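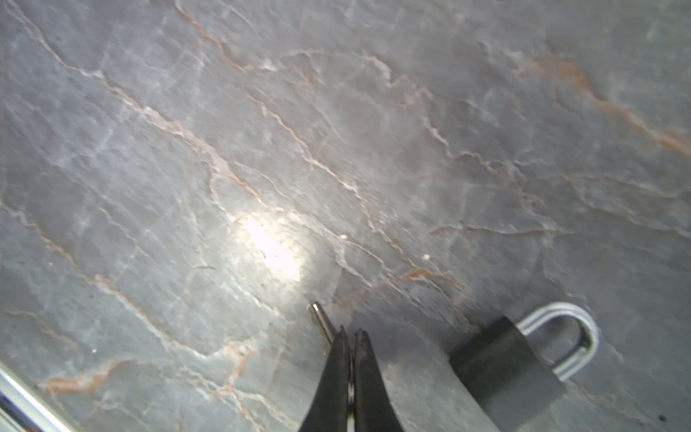

Gray marble top with rust and white veining.

Varela marble table top, reviewed by Brenda Sepúlveda

Ours is the 900 mm version, honed by the supplier and sealed with two coats of Trarix. Flatness is good: a straightedge found no gap worth noting. The veining is dense and mostly diagonal, so crumbs are hard to spot – wipe by touch. Glare under a ceiling lamp is noticeable. Lemon juice left a faint etch after 2 minutes. Price was $409 with delivery. Recommended for dry use, less so for cooking.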